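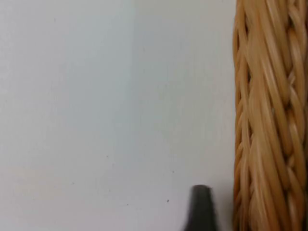 Wrist view at the basket rim, table 2.

Household and Shop-Floor Tasks Working Group
Minutes, May meeting, Brilldale site

Present: Raelene Mahuika (chair), Ihor Tymoshchuk, Larysa Levchenko, Oleksandra Dovhaniuk (minutes)
Apologies: Erlinda Panganiban

1. Previous minutes
Accepted with one correction. The Cernier quotation covers spare finger pads only, not fitting.

2. Tidy-up task, current state
IT reported on the cube-to-basket work, which stands in for putting away toys and for kitting small parts. The latest block was 100 episodes. Grasping from open table is no longer the main source of failures. Most of the remainder occur at the rim: the finger comes down too near the weave, touches, and the controller stops on force. The wrist view is of limited use at that point, as rim and finger take up one side and the rest is plain table.
LL asked whether a plastic tote would remove the problem. IT said it would, but households own baskets. RM agreed that the wicker stays.

3. Sorting and partial completion
The scoring sheet treats an episode as pass or fail. LL considers this too coarse.

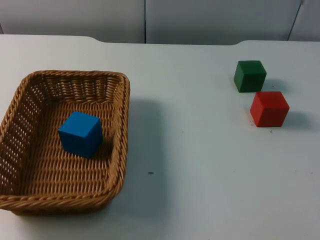 With the blue cube in the basket and the red and green still on the table, the sheet records a fail, the same as for an arm that never moved. LL proposed one point per cube, with a deduction for moving the basket. OD noted that Dunham will still want a pass rate, as a shop-floor user has no use for a kit with parts missing. Agreed to record both.
Red and green set close together remains the harder start position - the gripper needs clearance on each side of the cube. IT to add more of these starts to the next block.

4. Readiness statement for Söderlund
Söderlund has asked for a plain answer on whether the system can do chores unattended. RM's draft says no for homes, and yes with supervision for a fixed bench with known parts. LL thought "yes" too strong while rim stops need a manual reset. Wording changed to "under trial". Cycle time to be quoted as around 230 seconds per full clear, with no comparison to a person until EP has timed one on the same layout.

5. Actions
IT: raise approach height at the rim by 5 mm and rerun the block.
LL: revised scoring sheet.
EP: manual timing, same basket and cubes.
OD: wipe down the table tops before the rerun; specks to be cleared.
RM: circulate the Söderlund text.

6. Any other business
Request for a towel-folding trial deferred. No fixture available.

Closed 3:40 p.m.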